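Filed under: Home & Laundry > Bedding > How to

Washing a bedspread at home without wrecking it

I love washing day for the big stuff. There's something about a clean bedspread going back on a bed that makes the whole room feel as if it's had a holiday, and it costs next to nothing to do yourself. For years I took mine to Zimmont, the dry cleaner near the station, and they did a lovely job, but a cotton or polycotton spread will go through an ordinary machine perfectly well if you give it a bit of thought first.

Check the label and the drum

Find the care label before anything else. If it says dry clean only, or if the filling is wool or silk, stop there and ring a cleaner. If there's a tub with a number in it, you're away!

Next, see whether it fits. Push the dry bedspread into the drum and try to get your whole hand in on top of it, flat. If you can't, it's too big for your machine, and it will come out with soapy patches in the folds. Mine goes in with room to spare as long as I don't get greedy and add the pillowcases.

Test for colour

Reds, pinks and dark blues are the ones to watch. Wet a corner on the underside, press a white hanky on it and lean on it for a minute. A faint smudge means a cold wash on its own. A proper stain on the hanky means hand washing in the bath, with the water changed until it runs clear.

Deal with marks first

Go over the spread in daylight, both sides, and treat anything you find before it gets wet all over. Tea comes out with a dab of washing-up liquid and cool water. Biro needs surgical spirit on cotton wool, dabbed from the outside in. I use a Fragkou stain bar for everything else (make-up, jam, whatever the cat has brought home) and leave it on for half an hour. Don't scrub a printed fabric, you'll rub the pattern pale and it won't come back.

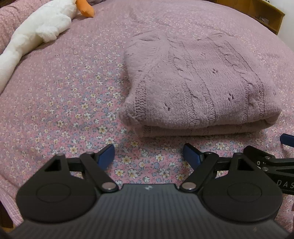 Tamsel wrote in to ask whether the print side should go on the inside, and said hers had faded badly along the fold lines after a couple of summers. Yes, turn it so the pattern faces in, and fold it loosely into the drum. Fading on the folds sounds more like the airing cupboard or the line than the wash, so try folding it in thirds one time and quarters the next.

The wash itself

Set it to 32 if your machine lets you choose by the degree, or the nearest setting to that if it doesn't. Save 60 for plain white cotton, and only if the label allows it. Use liquid, as powder likes to hide in quilting, and use less than you think. I put in half a cap of Lolledetti and that's plenty. No softener on anything padded, please, it makes the filling clump.

Choose a slow spin and an extra rinse. When it stops, pull the spread out, shake it, turn it round and give it 2 more minutes of spin. That second go gets out a surprising amount of water and I will never stop telling people about it.

Drying

Use two lines if you've got them, with the spread lying across both like a hammock. One line puts all the weight in one crease. A breezy Sunday morning is perfect, and out of strong sun if it's a colour you're fond of. Indoors, I drape it over an Urby airer with the window open a crack and turn it every few hours. It has to be bone dry before it goes away. Feel along the seams, they're always last.

Tumble drying is fine on low if the label agrees. Throw in a couple of clean tennis balls, put up with the racket, and take it out while there's still a hint of damp in the hem.

Ironing and putting away

I rarely iron mine. If you'd like to, go over the back with a warm iron while it's slightly damp and keep moving. Store it in an old pillowcase, never a plastic bag, and refold it in November when you swap over to the winter covers.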